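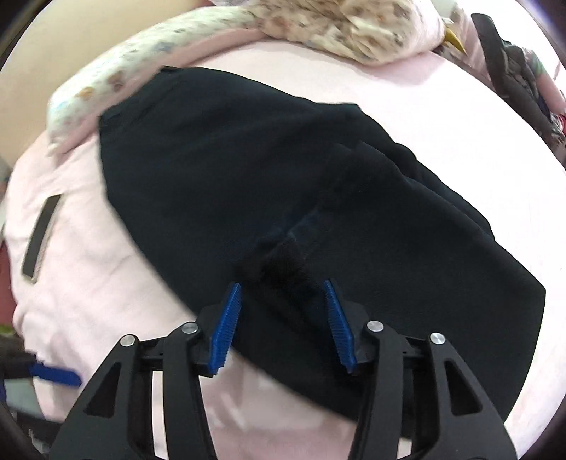 Blue finger pads of the hand-held gripper over a black garment on a pink sheet.

Visit report: Dritmont software group, Vanimgate site
August 10, 2022

I spent a day with the software group at Dritmont, mostly to see how they get from hand-held gripper recordings to something a robot arm can run. My own team is choosing tools for the same job, so I asked more about file formats and failures than about hardware. Iolo Gethin, who leads the perception work, had set aside the morning for me.

The group works out of two rooms on the second floor. Recording is done elsewhere, on beds, tables and kitchen counters, and what reaches the office is video plus motion data. The set we looked at was cloth handling, 339 recordings in all. Most of the cloth work is picking and folding clothes on a bed.

The first stage is pose tracking. The camera sits on the gripper, so the software has to work out where the tool is from what the camera sees moving past it. Gethin said patterned bedding is a help here. A floral pillow or blanket gives the tracker plenty of small points to hold on to, and a plain pale sheet gives it much less, apart from the wrinkles. Their tracker is a modified open source package with a wide-angle lens model added. When it loses its place it marks the stretch as bad and tries to pick up again from the other end of the recording. I liked that it doesn't quietly fill in the gap.

The second stage finds the jaw opening. The pads are blue, and the code looks for that color in the part of the view where the pads can be. An early version searched the whole view and was sometimes thrown by other blue things lying near the work. Now it uses a fixed mask and checks that left and right agree. If they differ by too much, the recording goes to a person.

Black clothing is where the perception people spend most of their time. With a dark garment, the folds show up only as slightly darker or lighter ridges, and the fold is usually what you want to grab. Their grasp model, which they call Nostell, takes a short run of video and gives back a heat map of likely grasp points. On light towels the map was tight. On black cloth it spread along the whole ridge. Gethin's view is that a spread like that is acceptable, as any point along a raised fold may do, and the planner can choose the one that is easiest to reach. I'm less sure. A seam and a loose fold look much alike on black fabric, and only one of them lifts easily.

They have changed the exposure handling in preprocessing to bring up detail in the dark areas. I asked to see it switched off and on again for the same recording. The difference was clear on screen, though they had no numbers yet on what it does for grasping.

After a sandwich we went over to planning. The planner is called Thongsuk and it runs at a slower rate than the controller. The learned model proposes 8 steps of motion at a time, the arm carries out the first 4, and then the model is asked again. The controller underneath smooths between steps and limits the force when the pads come down near the bed. A mattress gives, so a small height error matters less there than on a table. They keep separate limits for each.

Delay took up a good part of the discussion. The camera, the model and the arm each add some, and the hand recordings have almost none. They measure each one at startup and shift the time stamps to match. It takes a couple of minutes and they do it every time a cable is changed.

The tool I would most like to have is their review viewer. It plays the video next to the tracked path and the jaw opening, with the bad stretches in red on the timeline. You can cut, relabel or reject from the keyboard. It was written in-house and it looks it, but the person using it was fast.

Things to follow up:

Ask for the lens model settings and the mask file format.
Try our own dark cloth recordings with their exposure step.
Find out if Nostell can be run without Thongsuk. Gethin thought so but wanted to check.
Second visit in October, when they plan to have grasp results on black garments.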